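Drenduldale Community Help - Printers and Scanners
Printer shows as offline after router replacement

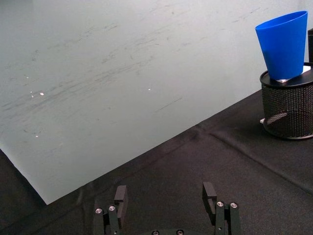
Posted by Elsie Entwistle

Why does my computer report the printer as offline when the printer itself says it is connected to the wireless network?

Accepted reply from Nuttall Desk

The computer is most likely still sending its print jobs to the network address the printer held under the old router. When a router is replaced, each device in the building is usually given a new address. The printer accepts its new address without difficulty, but the entry saved on the computer does not always follow it.

Please proceed as follows. Print a network report from the control panel of the printer. On most models the option is found under Settings, then Network, then Print Report. Note the line headed IP address, which will consist of 4 groups of digits separated by full stops.

On the computer, open Printers and Scanners, select the printer, and choose Printer Properties. Under the Ports tab, one entry will be ticked. Compare the address shown there with the address on the report. If the two differ, select Add Port, then Standard TCP/IP Port, and enter the address from the report. Apply the change and print a test page.

Should the Ports tab show an entry beginning with WSD, the same steps apply. The WSD entry may be left in place once the new port has been ticked.

It is also advisable to reserve the address in the router settings, so that the printer is given the same one each time it is switched on. The setting is normally called address reservation or static lease. Members using the Bruvholm router supplied with the local broadband package will find it under Home Network, Devices.

Elsie Entwistle added a comment

Thank you for this reply. The addresses were indeed different. I have added the new port and the test page has printed. I should be grateful to know whether the old driver must also be removed, as the list now shows two entries for the same printer, one of them marked Copy 1.

Nuttall Desk replied

The driver need not be removed. Please delete only the entry that remains offline, having first checked that no documents are waiting in its queue. If the computer refuses to delete it, restart the Print Spooler service and try again. Kindly confirm afterwards that the remaining entry is set as the default printer - Windows will sometimes choose another if the option to manage the default printer automatically is switched on.

Reply from Womness

I had the same problem with mine and just reinstalled everything from the manufacturer's disc. Took most of the evening but it worked. Worth turning the printer off and on first.

Reply from Bruvholm User Group

Members are reminded that a guest network can produce the same fault. Many routers keep devices on the guest network apart from those on the main one. The printer will then report a sound connection, and the computer will have full access to the internet, yet neither can reach the other. Both should be joined to the same network before any port is altered.

We would also advise against downloading drivers from sites other than that of the manufacturer. A basic driver is already included with Windows for a large number of models and is sufficient for ordinary text documents. The full package is needed only for scanning, ink or toner levels, and certain paper tray settings.

This topic has been viewed 2,466 times. It has been marked as resolved and is closed to new replies. Members with a similar fault on a different model are asked to open a new topic, stating the model of the printer and the version of Windows in use. Posts are limited to 1,000 characters.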